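Home About Archive Mending Walking Contact

Airing the summer things, and getting rid of half of them

Every November I put away the summer clothes and bedding, and every November I find that there is more of it than there was the year before. This year I decided to deal with it properly. It took most of a long day and part of the evening.

I have written about mending here before, and people seem to read those posts, so this one is about storage. It is mostly about cotton and linen. Wool is a different matter and I will come to it near the end.
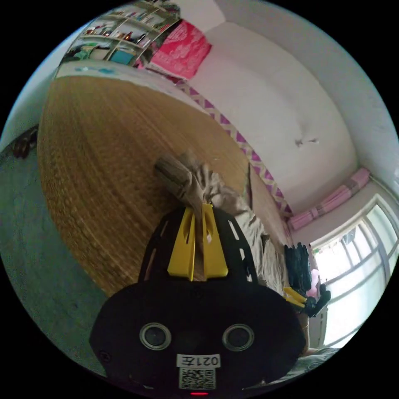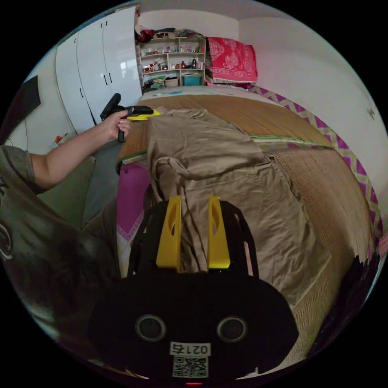
Beige and tan cloth, held up in the first and spread over the straw mat in the second.

The way I used to do it was to fold everything as it came off the line and push it into whatever drawer had room. The result was that in May I would open the drawer and find yellow marks along the folds and a smell I can only call cupboard. I thought this was just what happened to old cotton. My neighbour Elsa Eskola told me it was starch and skin oil, and that if I had washed things once more before putting them away I would not have had the marks. She was right about the marks. The smell took longer to sort out.

So the first rule in this house is that nothing goes into storage unless it has been washed, even if it was only worn for an afternoon. I use less soap than the packet says and I run a second rinse. No softener. Softener makes towels feel nice and does nothing for anything that is going to sit in the dark for six months.

The second rule is drying. Dry to the touch is not dry enough. Seams and waistbands hold damp for a good day after the rest of a garment feels finished, and in November there is no use hanging things outside here after two in the afternoon. I hang them indoors overnight on the rack in the back bedroom, with the window open a crack and the door shut, and leave them until the following evening. If it is raining hard I shut the window and put up with a slower job.

Then there is the question of what to keep. I had been avoiding this. I own, or owned, a ridiculous number of shirts. Some of them came from my father, some from a shop in Rautiainen that closed years ago, and a few I have no memory of buying at all. I went through them one at a time and asked whether I had worn each one in the last two summers. If the answer was no, it went on the chair. By lunch the chair had fallen over.

I made three exceptions, all of them my father's. One has a collar that cannot be saved and I kept it anyway.

The things on the chair I sorted again into what could be worn by somebody else and what could not. The wearable ones went to the hall in Nisby, where they take clothes in the mornings. The rest I cut up. Old cotton shirting makes the best cleaning cloths I know of, much better than anything sold for the purpose, and the buttons come off first and go in the tin. I have 127 shirt buttons in the tin now. I counted them while the kettle was on, mainly to see if there was a full set of anything. There was one set of seven, in dark blue.

Folding. I have changed my mind about this more than once. For years I rolled everything after reading that rolling prevents creases. It does for T-shirts. For linen it makes a lot of small creases in place of two large ones, and the small ones are harder to press out. I now fold linen loosely, in thirds, with a sheet of plain tissue in each fold -- not newspaper, which leaves grey on anything pale. Sheets I fold inside out, so that if a line of dust settles along the edge it settles on the side nobody sleeps on. Once during the winter, usually after Christmas, I take the sheets out and fold them along different lines. It takes ten minutes and the fabric wears much better for it.

As for what to put them in, I have tried plastic boxes with clip lids and I would not use them again for anything made of cotton. They keep the dust out, but they also keep in whatever moisture was there on the day you shut them. I had a tablecloth go spotty in one of those boxes and it never came clean. Now I use two old suitcases and a set of cotton bags I ran up from a worn-out duvet cover. The bags are nothing special, a straight seam down the side and a tape at the neck. One duvet cover made five large bags and a small one for scarves. I wrote what is in each one on a luggage label, tied to the tape, so I don't have to open them all in spring looking for one pair of shorts.

The suitcases live on top of the wardrobe. They were under the bed until last year, when I finally admitted that the floor on that side of the room is colder than the rest and that this was where the smell was coming from. Moving them up solved it. I had spent a good deal on lavender by that point.

On lavender: it smells pleasant and I still use it, but I don't think it keeps moths off, at least not my moths. Cedar is a bit better if you sand it every year so that it smells of something. What does work is the freezer. Anything wool that I have doubts about goes into a sealed bag and then into the chest freezer for two weeks. Leena Seppälä, who taught me to darn, takes hers out after one week, lets them come back to room temperature for a day, and then freezes them again. She has jumpers from her twenties with no holes in them, so I may start doing it her way.

I did lose one jumper this year. It was at the bottom of a pile and I had not looked at it since spring. The damage was all in one sleeve. I have unpicked the body and wound the wool, which came to more than 70 grams a ball for four balls, and there will be a hat out of it at least.

A few small things I noticed as I went along, in no order:

Check pockets. I found a train ticket, a hair grip and a boiled sweet, and the sweet had been through the wash.

Do up the top button and one in the middle before folding a shirt. The others can stay open.

Take belts out of trousers. The buckle will mark whatever is lying on top of it.

If something needs mending, mend it before it goes away. I always tell myself that I will do it in spring, and in spring I want to wear it and not sew it. This year I put the mending in a separate basket and did it over four evenings with the radio on. Two hems, a torn pocket and a strap that had been hanging on by a few threads since July.

The iron can wait. There is no point pressing something that will be folded until May.

When it was all done I had one empty shelf, which I have not had since we moved in. The plan is to keep it empty. My husband has already asked if it would take his walking boots.

Next time I will write up the cotton bags with measurements. Emerson Lopes asked for them in the comments on the last post and I said I would, and then I lost the piece of paper. I will have to measure one of the finished bags.

30 comments 728 shares

Previous post Next post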